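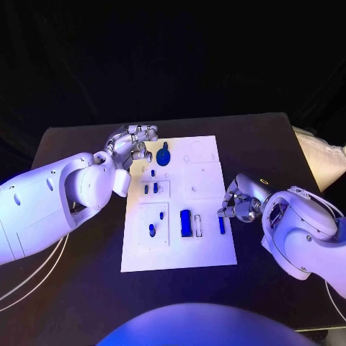

Two robot arms over a white board, violet light

Gamdale website builder review: I moved my whole site over and I'm (mostly) glad

Updated 2nd September

So I finally did it. After years of patching up my old site with plugins that fought each other every time one of them updated, I packed it all up and rebuilt it in Gamdale. I paid for my own plan, I don't get anything if you sign up, and I've been using it daily long enough to have opinions. Lots of them, sorry.

Quick background. My site is a blog with a small shop attached, mostly sewing patterns as PDF downloads plus a few printed booklets. There were 3220 images in the old media library when I exported it, and a shameful number of those were the same pattern cover saved over and over at slightly different sizes. I'm not a developer. I can edit a bit of CSS if someone shows me where it goes, and that's where my talents stop.

Getting started

Signing up was painless. You choose a starting theme, answer a couple of questions about what you're building, and it drops you straight into the editor with sample pages already in place. I went with Surkach, the plain one with the big header and the narrow text column, and I still love it. It has lots of white space and a menu that folds away nicely on a phone. The type was readable before I touched a thing!

The import tool was a different story. It brought in all my posts with the right dates and categories, great, and then it lost every single caption. I wrote to support and they said captions are a known problem when you come from an older blog export, and pointed me to a setting buried on the second import screen called "keep media text." It's off by default. Turn it on before you start, please, and save yourself the evening I lost.

The editor

I like this editor more than any I've used. You drag blocks around, they snap into place, and when you switch to the phone view you can rearrange things there without wrecking the desktop version. My old builder treated the phone layout as an afterthought, so I'd fix a button on the small screen and then find it floating in the middle of nowhere on my laptop. I haven't had that once with Gamdale.

The undo history goes back 60 steps, and I've needed nearly all of them. It also survives closing the tab, so you can mess up at night and put it right over coffee.

What bugs me is the color picker. You can save a palette, but if you change one of the saved colors it only updates new blocks. Everything you've already made keeps the old shade until you open it and click "reapply." On a site my size that's a lot of clicking, and I still run into the old teal on pages I'd forgotten about.

Tables are weak too. My size charts need merged cells and there's no way to do it, so I ended up uploading some of them as pictures – not ideal for anyone using a screen reader, and I plan to redo them as plain lists when I get a free weekend.
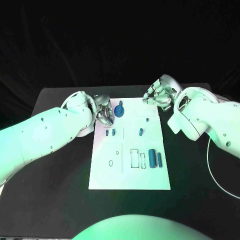
White arms, white board, black curtain

Speed and hosting

My old host was Medach, and I had nothing against them except that pages with a lot of photos crawled. Gamdale hosts everything itself, resizes images for you and only loads them as people scroll. The pattern gallery used to sit there thinking about life for a while before anything showed up. Now it just opens. I checked on my mother's ancient tablet, my usual torture test, and it was fine there as well.

You can't take the hosting elsewhere, though. If you leave, you get your text and images in a zip file and you start over on the design. My friend Nivaldo Evangelista builds sites for a living and won't put clients on anything closed like this, and I understand why. For a business with staff and a budget I'd probably agree with him. For me, with a hobby that pays for its own fabric, I'd rather have someone else worry about the updates.

The shop

Digital downloads work well. The customer pays, gets a link, and the link expires after however many days you set. Taxes were easier to set up than I feared. Shipping for the printed booklets is clumsy because you can only set rates by country or by weight, and you can't mix them. I sell a few copies through a fabric store called Assunção and wanted a pickup option for those customers, and ended up faking it with a discount code. It works, it's ugly, moving on.

The built-in stats are basic: visits, top pages, where people came from. Enough for me. If you live in spreadsheets you'll want to hook up something else, and there's a box in the settings for pasting in a tracking code.

Support

Chat answers quickly in the daytime and slowly at night. I've talked to them maybe too often, and every person was friendly, though one of them sent me a help article for a version of the editor that no longer exists. The help pages in general could use a good cleanup.

Price

The plan with the shop is $9 a month if you pay for the year. The cheaper one has no checkout at all and limits you to 2 forms, so it's really only for a portfolio or a one-page thing. Watch the renewal date: I paid in November and the reminder email went to my spam folder.

Would I pick it again?

Yep. I'd clean out the media library first, turn on the caption setting, and settle on my colors before building a single page. If your site is mostly words and pictures with a small shop on the side, give it a try. If you need fancy tables or complicated shipping, look elsewhere for now. I'm told merged cells are on the list, so I'll come back and change this bit if they show up.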